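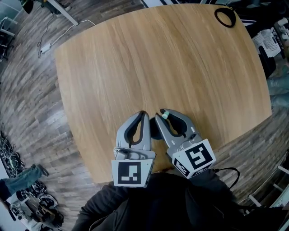 Re: [grip-data] Marker size and lost tracking at the Tisley site

On 7th January, the Skaltari desk wrote:
> We went through the first 100 episodes from Tisley. 28 of them lose
> the right gripper for more than a second. Are you using the same
> markers on both hands? And is the table clear when you start?

Both hands have the black-and-white square markers on white cube housings, same as the Plarnano build. The right one also has a marker on the side face. Most of the losses I checked come when the wrist rolls inward and the tips are close together, so the upper face turns away from the head camera. I don't think the print is at fault.

The table is not always clear. A coiled cable on the far side stays there for some tasks. I can have it taken off if you want a bare top for the folding set, but the Kordestani policy did worse last May when every example had the same clean table, so I would leave it in for the rest.

We now have 215 episodes on the oak-colored table. Starting with the next batch:

- begin and end each episode with both fingertips in view
- hold still for 2 seconds before the first move
- keep the cable on the right housing out of the way of the fingers

Please don't delete the 28 yet. I'd like to rerun them with the side marker turned on in the config.

Tisley collection desk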